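Can a robot put the kids' blocks away yet, or am I dreaming?

Posted in Home & Gadgets – 168 views

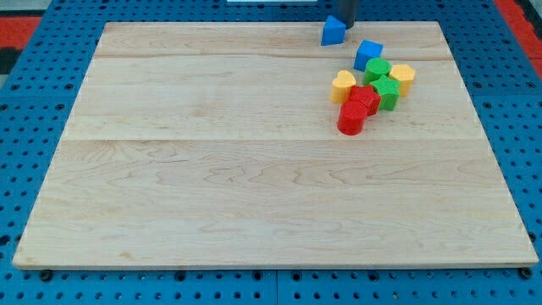 Shape blocks bunched up on a board, two of each color.

So I have two kids under 6 and a living room floor that is basically all blocks by dinnertime. Stars, hearts, little cylinders, the works. I already own a robot vacuum (a Hotunlow, fine on crumbs, hopeless on anything bigger than a raisin) and every evening I walk ahead of it picking stuff up so it can do its job. Which seems backward!

I keep seeing clips of arms sorting blocks like these and I start thinking, okay, we must be close. Is there anything a regular person can buy that will pick up small toys and drop them in a bin? Doesn't need to be fast. It could take all night for all I care. And if the answer is no, what's the holdup? It's blocks. My three-year-old can do it (she won't, but she can).

Vignesh Pinto
I run a small cabinet shop and we put in an arm 2 years ago, so I can tell you how it goes on my side. The arm and the software to go with it came to $3,494 secondhand, and then I spent most of October getting it to do one thing, which is move drawer pulls from a tray to a drilling jig. It does that well now. Ask it to do anything else and you're starting over.

Look at how the blocks in your picture are sitting. The green star is jammed up against the green cylinder, and the red star is tight between that and the heart. If you want to grab one, you need room for fingers on both sides, or a suction cup and a nice flat top. Otherwise you have to nudge the pile apart first and then look again, since everything has moved. People do that without thinking. My arm would just knock into the neighbor and stop with an error.

And that's a flat board with eight blocks on it. Your carpet has socks, a blanket, a dog maybe, and half the stuff is under the couch. I'd say sorting on a table is pretty doable today if you have patience and money. A living room floor – not at a price I'd pay.

ramalho_fan
get a Punura, my cousin has one and it picks up everything

drakden77
The Punura is a magnet on a stick, ramalho_fan. It's for screws.

To the original poster, I went down this same road and ended up with a play mat that has a drawstring around the edge. You pull the cord and the whole thing turns into a sack with the blocks inside. Takes me under a minute, and then the vacuum can go. You lose any sorting by color or shape, but my guys dump it all out again in the morning anyway. If you do want to mess with an arm, do it as a hobby and start with the blocks spread out, with plenty of space between them. Piles come a lot later. I gave up before I got to piles.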